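Sendora hand-held gripper kit: progress report to Poltholm, December

Since the last report we have used the kit in ordinary homes, mostly in bedrooms. 114 sessions are complete out of the 211 planned, and they have given us 1,490 usable recordings. Small, loose items such as bead bracelets take the longest, and patterned bedding makes them harder to pick out in the recordings.
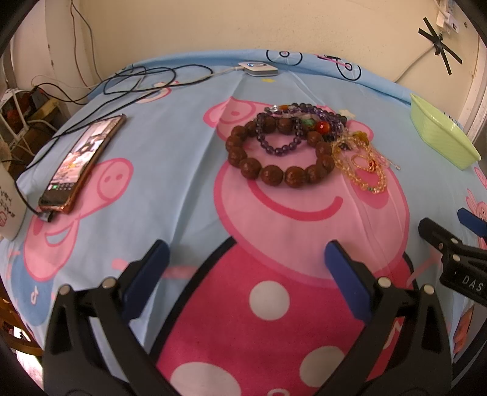

The padded fingertips are holding up well. We have replaced 18 pads so far, all under the supplier's warranty — Quinlan sent them within the week. The screws on the finger linkages need checking more often than the manual says, and we have asked for this to be corrected.

Battery life remains the weak point. We are still waiting for the Istari charger and will test it before we recommend buying more kits. Spending is within budget.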